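無垢の木の天板、オイル仕上げのあと何を塗り重ねればいい？

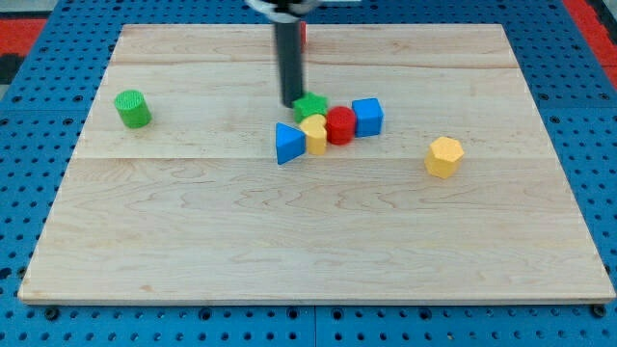 相談内容
投稿者：ゆずこしょう

はじめまして！最近すっかり木工にハマっています。Devmontという近所の材木屋さんで明るい色の板を買ってきて、リビング用のローテーブルを作りました。木目が等高線みたいにくるくる回っているところがあって、もう毎日なでています(笑)

仕上げはMuvlowの植物オイルを2回塗りました。手触りは最高なんですが、先週の土曜に冷たい麦茶のコップを置きっぱなしにしたら、うっすら輪じみができてしまって……。一晩おいたら少し薄くなったものの、斜めから見るとまだわかります。

教えてほしいのは次のとおりです。
・輪じみは家で消せますか？
・オイルの上からウレタンニスを塗っても大丈夫？
・できれば今のさらっとした質感を残したいです。欲張りですみません！

ちなみに塗装してからまだ3週間です。サンドペーパーは400番まで持っています。

回答
投稿者：かんな屑

おめでとうございます、最初のテーブルって特別ですよね！私も一枚目の天板はいまだに手放せません。

輪じみのほうは、たいてい消せます。白っぽい輪なら湿気がオイルの層に入っただけのことが多いので、まず数日よく乾かしてみてください。それでも残っていたら、400番で木目に沿って軽くなでる程度に研ぎます。輪のところだけゴシゴシやるとそこがへこむし色も変わるので、手のひら二つぶんくらい広めに、端へいくほど力を抜いてぼかすのがコツです。研ぎ終わったら粉をしっかり払って、同じオイルを布で薄くのばし、15分ほどしたら別の布で完全に拭き取ってください。ここで拭き残すとベタつきます。

黒っぽい輪だった場合は話が別で、木の成分と鉄分が反応している可能性があります。その場合は研ぐだけだと取れないことが多いです。

それから大事なこと！オイルを拭いた布は、丸めてゴミ箱に入れないでください。乾くときに熱を持って自然発火することがあります。水にしっかり浸してから、自治体の決まりどおりに捨ててくださいね。

ウレタンは、完全に乾いたオイルの上なら塗れる製品もあります。ただ3週間だとまだ早い場合があるし、塗膜ができるので質感はかなり変わります。さらさらが好きなら、私は断然、蜜蝋ワックスをすすめます。うちはオイルのあとPrumeroのワックスを年に2回。3月の乾燥がひどい時期に一度塗っておくと、表面がしっとりして本当にきれいですよ。

回答
投稿者：とおりすがり

コースター使えば解決。

回答
投稿者：Biljana Vukčević

日本に住んで家具の修理をしています。かんな屑さんの説明にほとんど賛成です！少しだけ足しますね。

ワックスは水をはじきますが、熱には強くありません。お鍋や熱いマグカップをよく置くおうちなら、ワックスよりもオイルをもう一回、とても薄く重ねるほうが安心です。乾燥の時間は缶の表示より長めに見てください。冬や梅雨は特に遅いです。

塗る前に、天板の裏で試すのも忘れずに。同じ板でも板目のところと柾目のところではオイルの吸い方が違って、びっくりするくらい濃さが変わることがあります。くるくるの木目、きっと濡れ色になるともっときれいに浮かびますよ。

あと、天板の裏側にもオイルを塗りましたか？表だけだと湿気の出入りに差がついて、反りやすくなります。もしまだなら、今回いっしょにやってしまいましょう！

お礼コメント
投稿者：ゆずこしょう

みなさんありがとうございます！輪は白いほうでした。裏側、まったく塗っていませんでした……！今週末に裏をオイルで仕上げて、表は少し研いでから薄く一回塗ってみます。布はバケツの水に浸けておきますね。コースターも買います(笑)

この回答が役に立った：92人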